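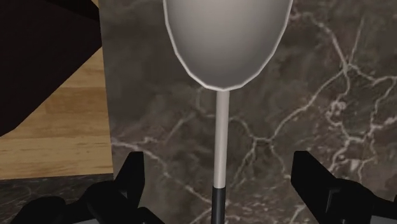
We finished the first full pass of simulated demonstrations for the utensil set on 3rd June, and I want to write down what we learned about collecting them before I forget the details. This thread is mostly about wrist views. The large spoon on dark marble is a fair sample of the set: the bowl runs out of the top of the view, the handle runs out of the bottom, and the fingers are open on either side of the shaft with no contact yet. A policy that sees only this has to work out where along the utensil it is from the change between the pale rod and the black section.

1/ Numbers first. 1755 demonstrations recorded, 800 kept for the first training run. The rest are not all bad. Many are near duplicates of each other, and I would sooner hold them back than let one approach angle dominate.

2/ All of them were teleoperated. Four operators: me, Kulap Thaweesak, Heikki Toivonen and Diệp Đinh. We each have a recognizable style, which is a problem. A small classifier can name the operator from the joint trajectory alone with 76 percent accuracy.

3/ Kulap comes in high and drops straight down. Heikki starts low and slides in from the side. Both succeed. If you mix them without care, the policy averages the two and arrives at a height that suits neither.

4/ Our fix is dull. Each episode carries an operator label and an approach label. We condition on approach during training and leave operator out. At test time we pick one approach and stay with it.

5/ On the rim of that bowl you can see the mesh resolution, short straight segments where a real spoon would have a curve. We argued over this for longer than it deserved. I reran a subset with a finer mesh and got the same success rate within noise, at a higher render cost. The coarse mesh stays.

6/ Collision geometry is a separate matter. A coarse visual mesh is ugly. A coarse collision mesh changes what the fingers feel when they close on a thin rod. We use a capsule for the shaft and a convex decomposition for the bowl.

7/ Surfaces. The counter textures are randomized per episode from a pool, and veined marble is the hardest member of it. The veins are thin, pale and elongated. So is a spoon shaft, if you are a small convolutional encoder. In early runs the policy would sometimes line up with a vein that passed close to the handle.

8/ Dropping marble from the pool made the training curves look better and the transfer worse. We put it back and raised its share. If a texture confuses the encoder, that is information about the encoder.

9/ Question from Wálter Valderrama at Lehtinen: why keep episodes where the object is not fully in view? Because at grasp time it usually isn't. The wrist camera is close, the utensil is long, and the moments that matter most are the ones with the least context.

10/ We did try a filter that required the whole object to be visible. It threw out nearly every step in the last part of the approach. What remained was a data set about hovering.

11/ What does help is the second camera. We record an overhead view at the same rate and drop it at random in training. With it the policy settles on a grasp point early. Without it the policy still works but hesitates, and you can see that in the action variance.

12/ Timestamps. Please check yours. For the first week our overhead stream lagged the wrist stream by 80 ms. It is not visible when you scrub through by hand. I found it by cross-correlating finger motion between the two views. Every episode from that week was re-rendered from the saved simulator state.

13/ Which brings me to the one practice I would defend anywhere: save the state, not only the pixels. Disk is cheap next to operator time. We have re-rendered twice now, once for the lag and once for a camera pose error, and did not have to record a single episode again.

14/ Success labels. The simulator gives you one for free (object above a height threshold at the end of the episode). It is wrong often enough to matter. A spoon hanging by its rim from one fingertip passes. Diệp watched the final second of every kept episode and relabeled by hand.

15/ We also keep failures in a separate split, with a short text note on each. Typical notes: "closed on handle boundary, slipped," "finger hit counter," "grasped bowl, rotated on lift." They are no use to plain behavior cloning. They are quite useful for the value model.

16/ Start poses: we sample object yaw uniformly, but operators drift toward easy ones by aborting hard resets. I did not notice until I plotted the kept episodes and saw a hole near the sideways orientations. Aborts are now logged and count as attempts.

17/ Knut Kramer asked whether the set will be released. The plan is to put the kept split in the Trornora archive in July, with states, both camera streams and the relabeled outcomes. The failure split follows once the notes have been cleaned up. Heikki writes his in Finnish when he is tired.

18/ Next is the same protocol on the physical arm in Daltasville, with a much smaller budget. The sim policy will be the starting point, and the comparison I care about is how many real demonstrations it takes to get the lateral approach working. The straight-down one already transfers reasonably well.

19/ Correction to 6/: the capsule covers the shaft and the handle section together, as one body. I had them split in the Momley version of the asset and that caused a small step at the join. If you are still on that version, please update.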